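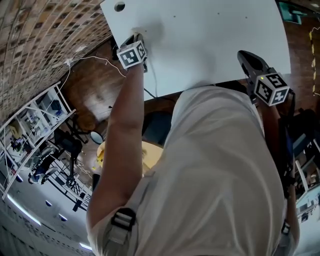
Minutes of the data collection meeting, Lukotden project
October 2022, Sarnwood office, small meeting room

Present: Debashish Ekanayake (chair), Anneli Kettunen (minutes), the two operators of the morning shift, one person from Hapeta by phone.

1. Previous minutes
Accepted with one correction. In item 4 the word "episodes" should be "sessions".

2. Status of the recordings
Debashish informed that the set has now 953 demonstrations made with the hand-held grippers. Of these, 241 belong to the panel task and the rest to the older shelf tasks. The checking is behind – only 62 of the panel demonstrations have been looked through by a second person.

3. Quality of the panel demonstrations
Anneli showed the reasons for rejecting. The most common is that the marker cube of one gripper goes out of view when the operator leans far over the panel. The tracking then jumps and the hand path can not be used for training. The operators said that this is difficult to avoid near the upper edge, where the arm must reach long. It was agreed that the operator may take one step to the side between the grasps, and that such a step is not an error.

The second gripper was also discussed. Some operators keep it still beside the body, some move it without purpose. Debashish wishes that it is kept still when the task needs only one hand, so that the model does not learn the extra movement.

4. Harness
One operator finds the shoulder straps too tight after 60 minutes. A break will be held at that point, and the straps are adjusted again before continuing. The time of the break is written in the session log.

5. Naming of files
Hapeta asked that the left and right gripper are always named from the side of the operator. Accepted. The old files are renamed by Anneli – the raw recordings are not touched.

6. Upload to Bekon
The upload stopped twice during the night. The cause is not known. Debashish will contact Bekon and ask for the transfer log.

7. Other matters
The instruction sheet for new operators is still missing the part about calibration. Anneli writes a draft and sends it to all before the next meeting.

The next meeting will be held when the second check of the panel demonstrations is ready.

Minutes by Anneli Kettunen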